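**Session 5 – Closing the loop with a wrist camera**
Kestdale Robotics Lab, notes by Perla Huerta

Last session we planned a grasp once, from the overhead view, and then executed it blind. Today we let the arm look while it moves! This is my favorite part of the course, so please stop me if I go too fast.

## The loop

Our controller runs two loops at different rates:

- **Inner loop, 500 Hz.** Joint torques, gravity compensation, velocity limits. You will not touch this one.
- **Outer loop, 20 Hz.** Grab a wrist image, update the target estimate, send a new velocity command. All of your code goes in here.

The outer loop never waits for a perfect answer. If the segmenter is late, reuse the last target and shrink the command. A slow approach on stale data is fine; a fast one will hit the table.

## What the wrist view gives you

Close to the table, the picture changes a lot for a small motion, and that makes small errors easy to see and easy to correct. We get this sensitivity for free just by mounting the camera near the fingers. 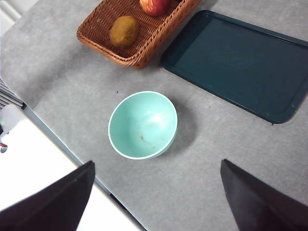

Think about what the target estimate needs to hold. For a round bowl we can get by with very little: fit an ellipse to the rim, take its center, and pick a point on the rim to pinch. A thin white rim on pale green is a lovely feature to fit – strong edges on both sides. The inside of a bowl is much less friendly. Glossy surfaces throw highlights, and a highlight slides across the surface as the camera moves, so a tracker that locks onto one will happily follow it away from the bowl. Smudges are better behaved, but don't build your estimator on dirt.

Shadows are the other classic trap. A soft shadow next to a bowl can drag a threshold-based mask sideways, and then your ellipse center goes with it. Look at the mask, every time, before you blame the controller.

## The control law

With pixel error `e` between the rim point and the midpoint of the fingertips:

 v = -gain * J_pinv * e

`J_pinv` is the pseudoinverse of the image Jacobian. It needs a depth estimate, and a rough one works surprisingly well. Try doubling it and watch: the arm still gets there, only at a different speed. Try halving it too, with the velocity limit on.

The fingers show up in the wrist view as well, so mask them out first. Tiedemann (our simulator) renders them, and the mask you make there needs shifting a little on the real arm.

## Exercise

1. Run `lurel replay` on the recorded approaches, all 1,000 of them, and plot the final pixel error.
2. Find the 5 worst runs. Is it the mask, the fit, or the depth?
3. Fix one cause and rerun.

Hrefna Hafþórsson has the Lurel logins. Plots go in the shared folder before next session, where we add obstacles and let the planner pick which side of the rim to go for.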